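Table ronde d'atrium et ses fauteuils : fiche matériel, référence interne 2405

Le catalogue Flendidwood présente cet ensemble comme une « solution de convivialité pour espaces partagés ». Traduction : une table ronde en bois et des fauteuils en bois autour. On l'utilise tous les jours, on a donc un avis, et il est moins enthousiaste que celui de la brochure. La fiche s'adresse à ceux qui envisagent de commander la même chose pour un autre étage, ou d'emprunter la nôtre.
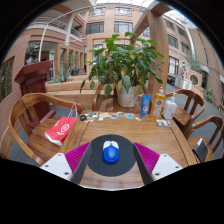
**Service Aménagement et petit matériel, site Devadiga**

## La table

Le plateau est ce qu'il y a de mieux dans le lot. Teinte miel, veinage visible, finition brillante. Une ligne fine court de chaque côté et délimite un panneau central. Le vendeur parlait de « signature graphique ». Pour ma part j'y vois surtout un endroit où passer l'éponge deux fois, les miettes ayant leurs habitudes.

Le brillant, parlons-en. Sous la lumière d'un atrium ouvert sur plusieurs niveaux, il renvoie tout. Pour lire sur papier, ça va. Pour travailler sur un écran portable à midi, on finit par tourner autour de la table comme une aiguille de montre. Tharun Amin soutient que c'est supportable ; il vient à 7 heures du matin, quand il n'y a pas encore de soleil.

La forme ronde a été vendue comme plus conviviale. Admettons. Elle est aussi plus difficile à ranger contre un mur, et elle interdit d'aligner deux tables bout à bout pour une réunion un peu large. Si c'est votre besoin, regardez ailleurs, par exemple du côté des plateaux rectangulaires de chez Kustar, que nous n'avons pas mais que nos voisins ne semblent pas regretter.

## Les fauteuils

Dossier courbe, accoudoirs arrondis, assise plate. Plate, c'est bien le mot. Le catalogue annonce une « assise ergonomique toutes durées » et je serais curieux de savoir quelles durées ont été testées. Au bout de 36 minutes (Anisa Hartono a chronométré sa propre patience), on cherche un coussin. Aucun n'est fourni, aucun n'est proposé en option, et ceux qu'on achète séparément glissent.

Le dossier, en revanche, est bien dessiné. Il soutient sans pousser, et l'arrondi des bras permet de poser les coudes sans angle vif. Reste que des accoudoirs prennent de la place : on rapproche le fauteuil de la table, on le recule, et dans l'intervalle on a cogné le voisin. Pour un café, très bien. Pour un atelier d'une matinée, prenez autre chose.

Une remarque sur l'usage réel : un fauteuil sur lequel personne n'est assis devient un porte-sacs. On peut trouver cela pratique. On peut aussi aimer s'asseoir.

## Le tapis de souris rond

Fourni par Tramik avec la souris, sombre, mat, circulaire. Rond sur table ronde, quelqu'un a dû trouver cela élégant. Je reconnais que le contraste avec le bois est réussi et qu'on le repère de loin, ce qui évite au moins de le perdre.

À l'usage, un disque offre moins de surface utile qu'un rectangle de même largeur. Les gens qui font de grands gestes en sortent, et la souris se retrouve sur le vernis. Sur un plateau brillant, le pointage nous a paru moins régulier que sur le tapis, sans que j'aie fait de mesures sérieuses. Tramik promet une « glisse contrôlée ». Le contrôle est resté le mien, avec ses défauts.
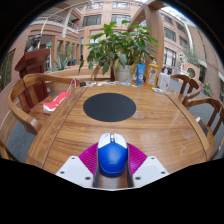 La souris elle-même s'en tire mieux. Corps bleu vif, boutons blancs à l'avant, une petite touche d'orange près de la zone de défilement. Je m'attendais à un jouet, j'ai eu un outil correct. La couleur a un mérite que la notice passe sous silence : parmi les souris grises du bâtiment, celle-là revient toujours à sa table. Revathi Gowda l'a trouvée trop petite pour sa main, Parvathi Rao s'en sert sans y penser. Essayez-la avant d'en commander une série.

Les boutons blancs m'inquiètent davantage. Le blanc, sur un objet que tout un étage touche, est un choix optimiste. Prévoir un chiffon.

## Ce qui traîne autour

Une table commune attire les objets, et aucune fiche fournisseur n'en tient compte. On y trouve :

- des flacons, dont un à pompe et un tube bleu à capuchon blanc, regroupés du même côté ;
- des autocollants, petites cartes et emballages, que je propose de réunir dans une boîte depuis le mois de mai ;
- des sacs et paquets rouges, qui naviguent entre les assises et le bord du plateau.

La boîte n'est toujours pas arrivée. Si vous en avez une à donner, même moche, elle m'intéresse.

## La grande plante

Elle ne fait pas partie de la référence, mais on nous la demande à chaque visite. Larges feuilles vertes, port étalé, pot blanc. Elle prend ses aises et quelques feuilles retombent au-dessus du plateau. Certaines jaunissent au bord. Trop d'eau, pas assez, courant d'air : chacun a sa théorie et son arrosoir, et c'est peut-être là le problème. Kourosh Nikzad a demandé qu'une seule personne l'arrose. À suivre.

Pour une commande neuve, je déconseille de placer une plante de ce gabarit aussi près. Elle mange une place et on se retrouve à discuter à travers le feuillage.

## Entretien

Chiffon doux à peine humide, puis chiffon sec dans le sens du veinage. Pas de produit abrasif. La brochure recommande le soin maison Flendidwood, vendu à part, dont l'effet m'a semblé identique à celui du chiffon. Pour les lignes du plateau, une brosse à dents souple fait l'affaire. Le tapis s'essuie à part, à plat, et on attend qu'il ait séché avant de le reposer.

## Emprunt et commande

La table ne se déplace pas seul : il faut être 2, et retirer d'abord tout ce qui est posé dessus. Les fauteuils peuvent être prêtés pour la journée. La souris et le tapis se demandent ensemble et se rendent ensemble, merci d'y penser.

Mon avis, pour ce qu'il vaut : oui pour la table, si vous avez de l'ombre. Oui pour la souris après essai. Pour les fauteuils, demandez un exemplaire et asseyez-vous dessus pendant une vraie réunion avant de signer. Les demandes passent par Parvathi Rao, en rappelant la référence 2405 dans l'objet du message.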